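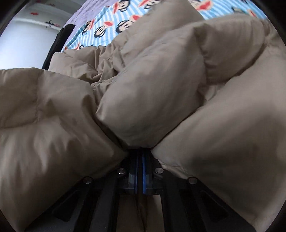

19 Jun 2024 – Kenow has wrapped up its side-by-side trial of two hand-held grippers, the Graltis and the Lynch, and I'm so pleased to finally share how it went!

We stuck to soft stuff this time: padded jackets, quilts, printed cotton, anything that folds and bunches. My team logged 789 grasps over 15 sessions, with 4 people swapping tools between runs (and a fair bit of arguing over whose turn it was). The Graltis came out ahead on thick quilting, while the Lynch was quicker on thin cloth – I'd had my money on the opposite.

Next up is the wrist camera comparison with our friends at Zarnness, planned for October. If you'd like the full grasp log or want to send us a gripper to try, just write to me at the Kenow press desk.

Jailson Vieira, Kenow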